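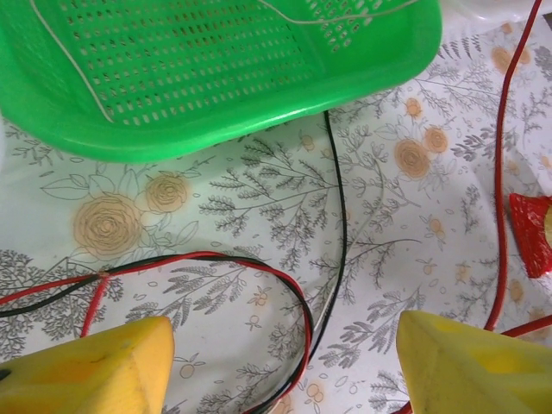

2. Demonstration of wire handling, Trineck bench

2.1 Members moved to the bench at 10:15. Itzel Rosales ran the demonstration on behalf of Endano. The task was to clear wires from a patterned cloth into a green plastic basket. Red, black and grey wires were used, including a twisted red-and-black pair.

2.2 I. Rosales explained that a printed cloth is harder for the vision system than a plain bench top, and that thin pale wire on a white ground remains the weakest case. The two-finger gripper was fitted throughout.

2.3 Training data to date stands at 3,248 recorded attempts, against a target of 3,000 set in January. Of these, 134 were rejected at review for incorrect labelling.

2.4 In reply to a question on tangles, I. Rosales said the arm does not plan for knots. It takes the nearest free length and pulls at low speed. Grip force is capped in software.

2.5 The Thibodeaux representative asked if the wrist camera could be serviced on site. Endano to confirm in writing.

3. Open day, Fillville

3.1 Agreed that the same task will be shown at the open day, in groups of no more than four. Visitors to remain behind the floor line while the arm is powered.

3.2 Colour of the cloth to stay as is. A request for a darker one was noted and not adopted.

3.3 Action: I. Rosales to send the risk assessment and the running order to the centre manager.

4. Next meeting

Same room, 10:00. The meeting closed at 11:40.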